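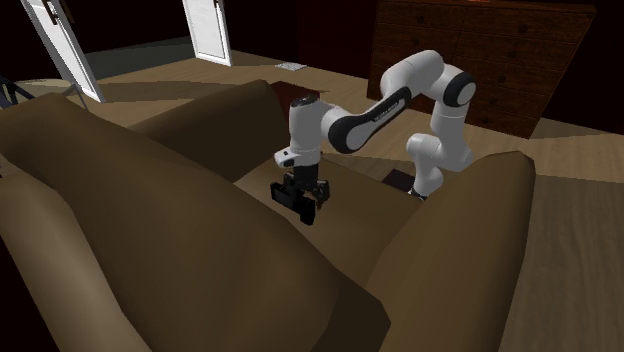 Can I swap the stock parallel gripper for the Tornness one and keep the same controller gains?

Keep the gains for the arm joints, but change the gripper gains and the payload entry. The Tornness fingers are heavier than the stock ones, and the stock finger gains let them drift open under load.

Status: open, waiting on one retest
Component: gripper models, arm controller
Severity: medium

Reported problem

We are comparing three grippers on the same seven-joint arm in simulation: the stock parallel gripper, the Tornness, and the Maretti. The task is a straight down approach to a soft seat surface, close, lift, hold. Stock gripper runs clean. With the Tornness mounted, the wrist sags during the approach and the fingers touch the seat before the close command goes out. The Maretti will not load at all.

Setup

Controller is Jakus, joint impedance mode. Physics step is the default. Each gripper gets 375 trials with the same start pose and the same list of targets. Logs are saved per trial.

Log entries

Entry 1. Reran the stock gripper to get a baseline. No early contact in any trial. Saved the config as baseline and locked it.

Entry 2. Mounted the Tornness with baseline config. Wrist ends up 8 mm low at the bottom of the approach. Same offset on every target, so the target list is fine. Checked the tool frame against the drawing and it matches.

Entry 3. Payload block in the Jakus config was still the stock gripper's. Replaced the mass and center of mass with the Tornness values. Offset dropped to under 1 mm. Early contact gone.

Entry 4. New issue. Fingers close on the test block, then open slowly during the hold. Finger stiffness was set to 3,000 and had been tuned for the stock fingers. Raised it in steps. Drift stopped, but past a certain point the fingers chatter when they meet the block. Added damping and went back one step. Hold is good now.

Entry 5. Maretti load failure. Error says a joint is missing a parent link. The file has the second finger as a mimic joint, and the importer drops it. Rewrote the second finger as a normal joint with a coupling constraint. It loads and both fingers move together.

Entry 6. Ran 5 Maretti trials as a smoke test. Fingers close, but the contact force reading is zero the whole time. Collision shapes were on the visual mesh only. Added box shapes to both pads. Force shows up.

Entry 7. Stojanovska asked for camera views to be compared in the same ticket. Please open a separate one. Wrist camera mounts differ between the three grippers and the results would get mixed in here.

What to do if you hit this

Update the payload block every time the gripper changes. Restart the controller after the edit; a reload does not pick it up. Check finger stiffness and damping second. If the force reading stays at zero, look at the collision shapes before touching the sensor settings.

Remaining

Full Maretti run with the new pads. Tornness results from before entry 3 should be deleted from the shared folder, they are still in the comparison plot.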